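Grollach Opens Simulation Planning Service to Robot Buyers

Companies weighing the purchase of a robot can now test the job in simulation before they set a budget, equipment planning firm Grollach announced in April.

The service, named Gamari, models the customer's task and the candidate hardware on a computer. Buyers receive a written report covering reach, gripper choice and floor space, along with a list of items to price.

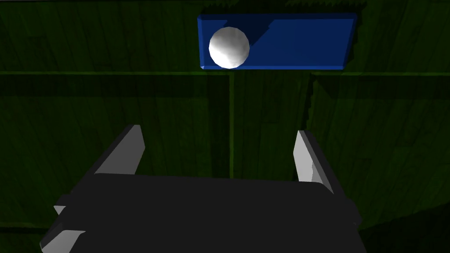 Simulated view of a gripper, with a white ball in a blue tray.

Each study costs $4000 and covers 2 hardware options. Additional options can be quoted separately. Grollach does not sell robots and takes no commission from suppliers.

"Most of our customers have to submit a capital request months before they see a machine," said Aldo Mancuso, head of planning services at Grollach. "They need to know what to ask for. Grippers, mounts and door clearances are often missing from the first draft."

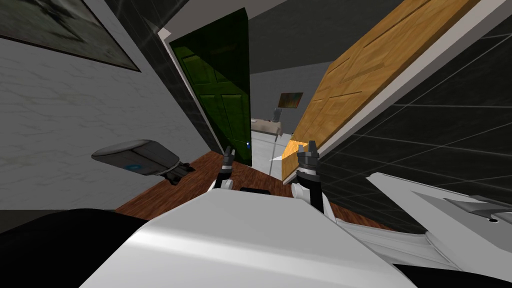

Gamari reports also list building work that may be needed, such as wider doorways or new power outlets, so that those costs go into the same request as the robot.

Craddock, a maker of bathroom fittings, used the service during a 17-week trial and has ordered further studies for its Irico plant. Grollach has room for 40 studies this year.

Requests for a study can be made through the Grollach sales office.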